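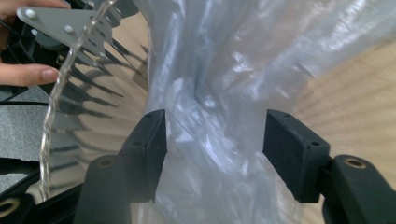 Bracket and bag at the sorting table, Omstead hall

The spare parts drawer has been on our list for longer than I care to admit, and this August we finally gave it a good long afternoon. Regular readers will know the drawer I mean. It is the deep one under the window at Omstead, where every bracket, ring, hinge and leftover screw from the Lavoie shelving project has ended up, along with plenty of things that were there well before it.

We settled on clear bags in the end, after a good bit of back and forth over jars (lovely to look at, but heavy, and they do roll). A bag lies flat, it squeezes into a corner, and you can find what you want without tipping everything out onto the floor. The flat metal brackets are being bagged by size, with a paper slip tucked inside each one. Please leave the slips where they are, even if they look like scrap! We have 36 bags filled and labeled so far, and there are 74 hooks in the old Brelteck cabinet, so there is room to grow.

The larger pieces are a different matter. Rings especially seem to have a way of taking up a whole shelf while holding nothing at all, and we went around and around on whether to stack them, hang them, or find them a box of their own.
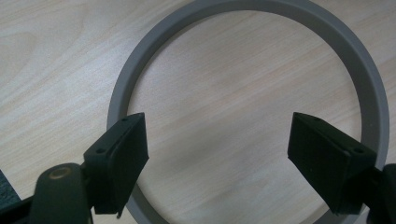
For now the big ones will go on the two long pegs behind the door, with the smaller sizes bagged like everything else. If you borrow one, just slip it back on the peg when you're through – it needn't be in any special order.

A few odds and ends didn't match anything we own. Those are in the shallow tray on top of the cabinet, and we would be so grateful if you'd have a look through it the next time you stop in. Somebody's lamp or garden gate may well be missing a piece. Whatever is still there at the end of the month will go over to the Iltside swap shelf, where it may find a happier home.

We still have the bottom half of the drawer to get through, and could use more bags in the medium size if you have any put away at home. The hall is open until 8 in the evening, and the kettle is usually on – come and sort for as long as you like.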